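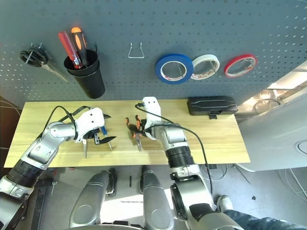

Week 7: Where Things Live

Notes for the evening section. If you missed class, these will get you most of the way, minus the argument about kitchen drawers, which went on too long and which I enjoyed.

Reading for this week: Iyamu, "Putting Away," chapters 3 and 4. Chapter 4 is the short one. Please don't read only chapter 4.

1. The problem

Every household and every workplace has a system for storing things, including the ones that will swear to you they don't. A pile is a system. It files by date, with the newest on top, and it works beautifully for anyone who can remember when they last touched their passport.

The question for this unit is how people who share a space come to agree on where things go, given that they almost never discuss it. Ifeoma Iyamu calls this "silent zoning." Someone puts the batteries in the drawer by the stove. Someone else looks for batteries, finds them there, and puts the next pack in the same place. After a year the drawer by the stove is the battery drawer, and a guest who suggests the hall closet will be looked at as if he'd proposed storing them in the bathtub.

Terms you need:

Home - the place a thing is supposed to be.
Perch - the place a thing usually is.
Drift - the distance between the two, measured in days as well as feet.
Orphan - a thing with a perch and no home. Most chargers.

2. The Hastside kitchens

Iyamu's main case is Hastside, a shared house with one kitchen per floor and a new set of residents every June. Each floor got the same cabinets and the same starter box of pots, plates and odds and ends. No instructions. She then came back and asked each resident, separately, where 26 ordinary items belonged.

On the floors where people cooked together, the answers matched closely. On the floors where people ate cereal alone in their rooms, they didn't. So far, so dull. What makes the chapter worth your evening is the corkscrew. On one floor all four residents gave the same home for it, with great confidence, and it wasn't there. It had been on top of the refrigerator for months. Each of them had used it, each had put it back on the refrigerator, and each still held that it lived in the second drawer.

Iyamu takes this as proof that homes are a matter of belief and perches a matter of habit. Charalambos Kourkoulas, in his reply, takes it as proof that the second drawer stuck. You should be able to make a case for either. (The drawer did stick. Iyamu admits it in a footnote, with poor grace.)

3. Open and closed storage

Closed storage hides things: drawers, cabinets, lidded bins, the trunk of a car. Open storage shows them: hooks, shelves, racks, the back of a chair.

Kourkoulas argues that open storage cuts drift because an empty hook complains. You walk past it and something is plainly missing. An empty spot in a drawer says nothing, and in any case the other contents slide over to fill it within the week.

The cost is that you have to look at your stuff. Costel Mocanu ran a small repair shop called Barnus and moved everything he owned onto open racks in one heroic weekend. His tools came back to their places. His customers, he reported, began asking whether they could borrow them.

Loose supplies behave worse than tools under either system. A hammer stays one hammer. Tape, string and glue get used up bit by bit, they travel to wherever the job is, and the person who finishes the roll feels no duty to mention it.

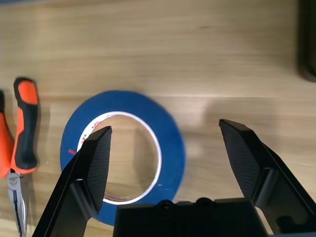
Fig. 2. Blue masking tape on a tabletop. Home or perch?

4. Labels

Students love labels. Every year at least one final project is a plan to label something.

The evidence is mixed. Gheorghița Ciobanu followed the supply room at Toma, a bookbinding workshop, before and after the shelves were labeled. New staff found things faster. Old staff got slower for about 3 weeks, having been told in print that the thread was somewhere other than where they'd always kept it. Then they solved the problem by moving the labels.

Ciobanu's rule, which I'd like you to remember longer than the exam requires: label what strangers need to find, and leave the rest alone. A label on your own sock drawer is a cry for help.

5. For discussion

Pick a shared space you use and name one orphan in it. Where does it perch, and who decided?

Valentin Husar claims that moving house resets every home but leaves the perches intact, so that your keys end up on the nearest flat surface to the door in any building on earth. Can you think of an exception? I can't, and I have owned a key rack through three apartments.

Does a junk drawer count as a home? Bring an argument. Bringing the contents won't be necessary, and after last year I have to insist.

6. Housekeeping

The short paper is due 23rd December by noon. Four pages, your own kitchen or somebody else's with permission. Papers left under my office door have a high rate of drift, so please use the box.

We use cookies to improve your experience on this site. By continuing to browse you accept our cookie policy. Accept / Manage settings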